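FOR IMMEDIATE RELEASE

17 Dec 2024

Collstead Bakery Puts an End to the Mystery of the Missing Heel

COLLSTEAD - Drerkau Bread Company, which has been selling sliced loaves to the people of Collstead and Selby long enough to have heard every complaint, will begin offering its white sandwich loaf in a half size next month. The new loaf is called the Short Drerkau. The marketing budget did not stretch to a second name.

The Short Drerkau has 14 slices, counting both heels, and is baked from the same dough as the full loaf in a pan the company had to have made specially. It goes on sale in January at the Mill Street shop, at both Vahidi Market stores and at the Selby farm stand, where it will sit next to the full loaf and look small.

The decision follows a survey the bakery ran in November, when a paper slip was tucked into the bag with every loaf. Customers sent back 2402 of them. Many were filled out with care. A fair number were filled out with jam. One was a parking ticket, which has been returned to its owner along with our sympathy.

The most common complaint was that a full loaf goes stale before a small household can get through it. The second most common was that other people in the house open a new bag before the old one is finished, a matter the bakery regards as outside its control. Requests for thicker slices and requests for thinner slices came in at nearly the same rate, so the slices will stay as they are.

"We have known for years that folks were freezing half the loaf and then forgetting about it," said Davoud Dehghan, head baker at Drerkau. "I do it myself, and I can get bread any time I like. My wife found a bag behind the peas last spring that I think predated the freezer."

Mr. Dehghan spent most of the fall on the new pan. A shorter loaf has more crust for its size and browns faster at the ends, and the first several batches came out, in his words, "fine if you were planning to build something." The finished version bakes at a slightly lower heat and rests longer before slicing. The crumb is soft enough for a sandwich and firm enough to take cold butter, provided the person holding the knife shows some restraint.

The recipe is flour, water, milk, yeast, butter, salt and a little sugar. The bakery considered adding seeds and was advised against it by several customers who wrote in capital letters.
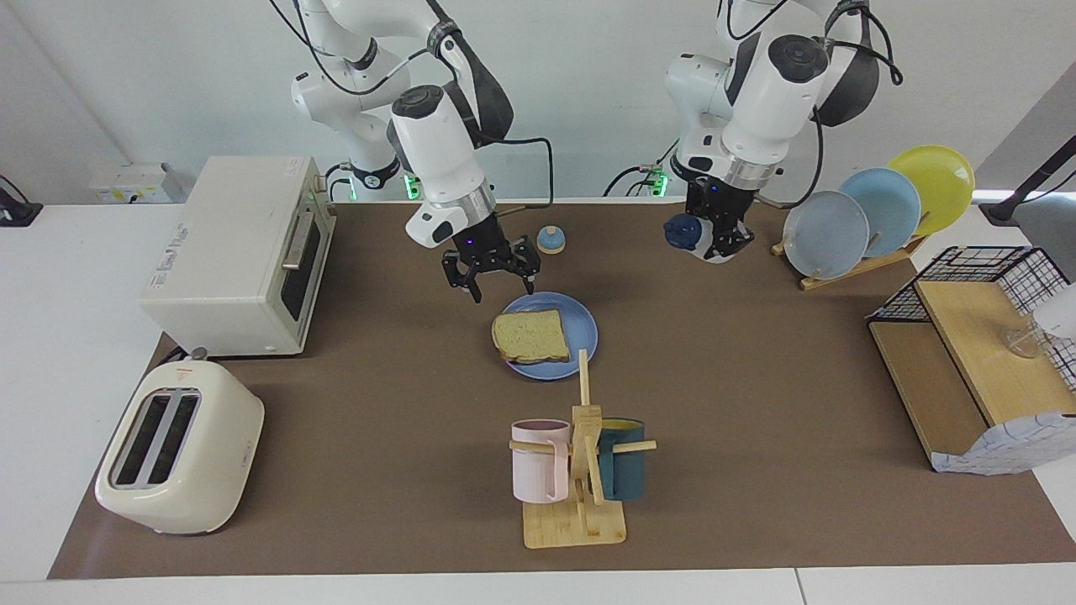
Shoppers who have strong feelings about the full-size loaf can relax. It is staying on the shelf, in the same bag, with the same twist tie that goes missing on the first day. The price is unchanged. The Short Drerkau will cost a bit more than half as much, a fact the company would like to bring up now so that it does not have to come up at the register.

Free samples, with butter, will be handed out at the Mill Street shop during the first 2 weeks of January, from opening until the bread runs out. There is a limit of one slice per visit. Staff have been told to pretend not to recognize people who come back wearing a different hat.

The bakery will also be taking back clean bread bags at all 5 of its pickup points, including the one outside the Selby library that was moved in the summer and is now next to the bike rack. Please remove the heels first.

About Drerkau Bread Company

Drerkau Bread Company bakes white, wheat and rye loaves, dinner rolls, and a raisin bread that divides opinion. The Mill Street shop is open early and closes when the shelves are empty. Wholesale orders should be placed by noon the day before. Press questions may be left at the shop counter for Davoud Dehghan, who will answer them once the morning bake is out of the oven.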